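Can they clear the table yet?

My aunt called over the holidays to ask when she can stop doing dishes. She'd read somewhere that a robot will have your kitchen done by breakfast, and since I write this newsletter, she figured I'd have a date for her. I don't! But I did spend an afternoon at Pluvus with Malsha Navaratnam, whose two-armed setup is learning to handle afternoon tea – cups, coasters, pastries, the works.

Malsha says the cup is the hard part. You and I grab a handle without thinking, but a gripper has to come in at the right angle and squeeze just enough, and a glossy tabletop full of reflections doesn't help one bit.
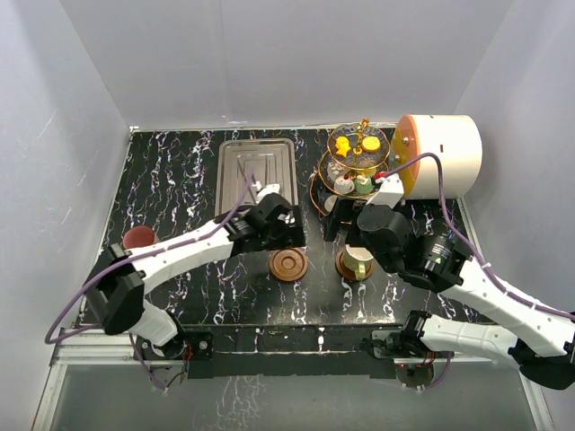
So, should you wait to buy a dishwasher?

Nope. Malsha's team has logged 311 practice runs, and she still wouldn't let it near her own china. Sorting identical parts on a shop floor, sure, she'd trust it with that tomorrow. A tea table that changes every day is another matter (mine certainly does). I'm going back in May, and she has promised me a cupcake, served by whoever is up to it by then.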